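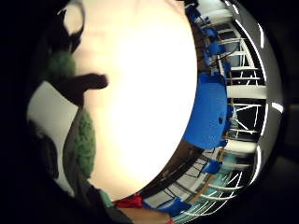 Fengying Meng writes that the last call never said whether a reader needs Old Norse to take part. It is not required. The reading group works from English translations of the mythological poems, and the original is quoted only where two translators disagree.

Flomdale Reading Study: call for participants

The Flomdale study is looking for 15 adult readers to compare how animals are presented in Norse and Finnish mythological verse. Sessions begin in May and run for five weeks, one evening a week, online. Each participant receives a booklet of 27 short passages and a response sheet.
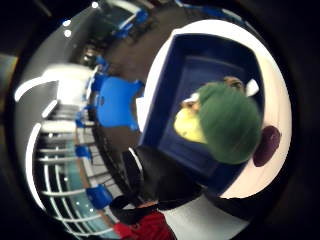

Response sheets are to be returned before the session at which the passage is discussed. Late sheets will be read but not entered in the results. Participants should be over 18, read English comfortably and have no degree in Scandinavian or Finnish studies. Previous reading of the myths for pleasure is no bar.

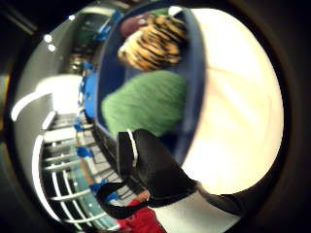 The passages fall into two groups, creation and the end of the world. In the first, readers mark each animal as named, described or merely implied. A striped coat, like that of the plush tiger in the blue container, counts as described if the verse mentions the stripes and as implied if it gives only a comparison. Worked cases are printed at the front of the booklet.

To apply, send a short note on your reading habits to Ermanno De Luca, quoting reference 3498. State which evenings you cannot attend. Applicants will be told the outcome by email. Travel costs do not arise and no fee is paid, but participants keep the booklet.

Posted Tuesday, April 13, 2021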